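August 25, 2021
Community news

Odds and ends table returns to Lutik hall

The odds and ends table is back at the Lutik hall, and so is the good tablecloth. The white one with the embroidered flowers was last seen in public in November, when somebody stood a coffee urn on it.

Organizer Eliseo Figueroa put out 58 items for the opening on Zavala Street, every one of them donated and very few of them explained. Prices start at 20 cents. The top price this year is 7 dollars, which buys a lamp, or would if the lamp had a plug.

Early interest centered on a dark brown massager with a polished, curved head and cream-colored pegs ending in little round knobs. Two visitors wanted it for their shoulders. A third took it for a coat hook and had to be talked down.

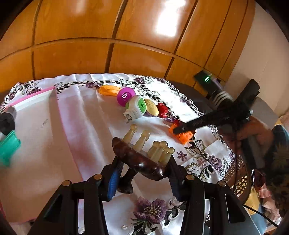
Figueroa does not believe in labels. He tried them at the Virkstead sale and found that people read the label, put the thing back and went off to look at the cakes. Without one, he says, they pick it up, turn it over and start an argument with whoever is standing next to them, and by the end of the argument one of them usually owns it.

The small stuff is mostly colorful and mostly a puzzle. There is a bright purple round thing with a cluster of pale dots in the middle, a speckled yellow oval, and a red plastic piece with notches that presumably fitted something once. The white plastic device with the green panel has had four owners proposed for it and no purpose. Figueroa's own guess changes depending on who is asking.

"If I knew what it was I'd have to charge more," he said.

Money raised goes toward new blinds for the hall. The last sale brought in 70 dollars and a casserole dish, the dish having been left behind by a shopper who still hasn't called. It is on the table now - fair is fair - at 2 dollars, and its owner is welcome to buy it back.

Donations can be dropped at the side door during opening hours. Figueroa asks for no more jigsaw puzzles, and no more single skis. Savach Bakery is supplying the rolls.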